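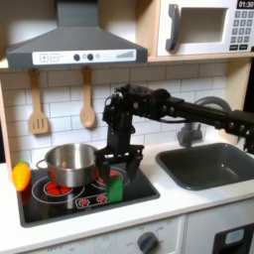 Revised practice for tabletop robot arms in the play kitchen
Reading time: 2 min

The Cekumstead training office has revised its rules for recording trials at the toy kitchen station. The revision takes effect in September and applies to all teams, including those preparing material for the Primance project.

Before each trial, the operator shall check that the arm's cable is clear of the joints and has enough slack for the full reach. Small objects, such as toy food and blocks, are to be placed by hand only while the motors are off. Two people must be present whenever a new program is run for the first time.

Every trial is to be logged, whether or not the task was completed. An entry must state the starting position of each loose object, including those the arm is not meant to touch. Of the 477 entries reviewed for this revision, many left out the pot or the utensils, and those trials could not be repeated with confidence.

A session may contain no more than six trials before the gripper fingers and bolts are inspected. Loose bolts are to be tightened before work resumes and noted in the log.

Teams working with Wuder on shared tasks should follow the stricter rule where the two sets of guidance differ. Printed copies are available at the training office.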